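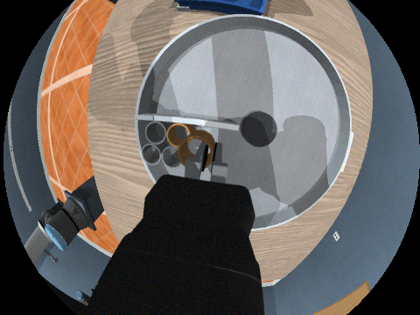

We sold the second car in March. It went for $2350 to a buyer from the other side of Finden, and I took the check to the bank on foot, which seemed like the right way to start.

I had meant to write about it sooner. Some people asked how it was going and I kept saying fine, and it mostly is, but fine doesn't tell you much if you're thinking of doing the same thing. So I've put down what changed and what it costs us now.

The car was a sedan I drove to work and almost nowhere else. It sat in the office lot all day and in our driveway all night. In its last year it needed a wheel bearing and a new exhaust, and when Albers Auto told me the transmission was starting to slip I decided I didn't want to put any more into it. They were decent about it and didn't push.

Now I take the 514. It stops at the bottom of our hill, goes past the Simenetti bakery and the high school, and lets me off two blocks from the office. Door to door the trip takes 56 minutes. Driving took 21. That's a big difference and I won't pretend I didn't notice it the first few weeks. I got up earlier, I was cranky, and I stood at the wrong side of the road on the second morning and watched my bus go by.

By the time the weather warmed up I had a routine. I read on the way in. On the way home I look out the window or sleep. I've finished more library books since spring than I did in the two years before, and I've returned most of them on time. I also walk more than I used to, up the hill in particular, and my knees complained and then quit complaining.

Groceries were the part I worried about. We used to stop at the store whenever we ran out of something. Now we do one big trip in the car we kept, and I pick up bread at Simenetti when I get off the bus a stop early. We waste less food. We also run out of milk more often, and the answer to that is usually black coffee.

I bought a Holel rain jacket for the walks, and it's a good jacket apart from the hood, which blows off if you don't pull the cord tight. The cord is too short to do that with gloves on. I tied a loop of string to it and that works.

The hardest thing has been appointments. A dentist visit in the middle of the day used to cost me an hour. By bus it's most of an afternoon, so I either trade for the car that day or take the time off. We keep a paper calendar on the fridge for who has the car, and we've had a couple of arguments in front of it. Evenings are tight too. The last bus up our way leaves earlier than I'd like, and twice I've needed a ride home. 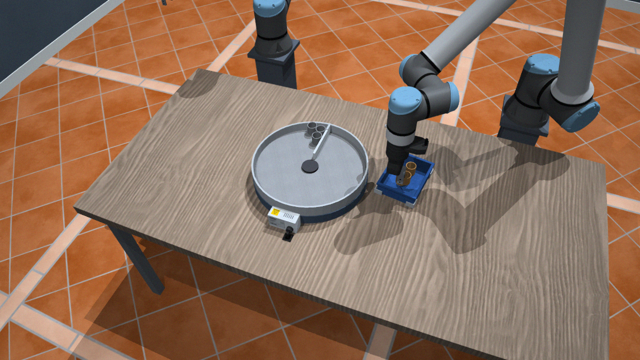
A comment on my March post said that one car only works until somebody gets sick, and that I should write again after a winter. I think that's fair. We haven't had a winter with it yet. The commenter went back to two cars after a January of standing in slush with a fever, and didn't regret it. I may end up in the same place. What I wrote back was that we had put the sale money in a separate account and hadn't touched it, so if we need another cheap car we can go get one.

As for the money, the insurance dropped as soon as we took the sedan off. The bus pass is less than I was spending on gas. I haven't worked out the repairs we didn't pay for, and I'm not sure how you would do that anyway. There's more left at the end of the month and we've mostly spent it on the house. The back gutters are done and the bathroom fan no longer rattles.

The driveway looks bigger. There's an oil stain where the sedan used to sit, and I've scrubbed it with dish soap and then with cat litter. It's lighter than it was. If anyone has a better method for old concrete, leave it in the comments.

The new bus schedule comes out next month. I'm hoping for a later run in the evening.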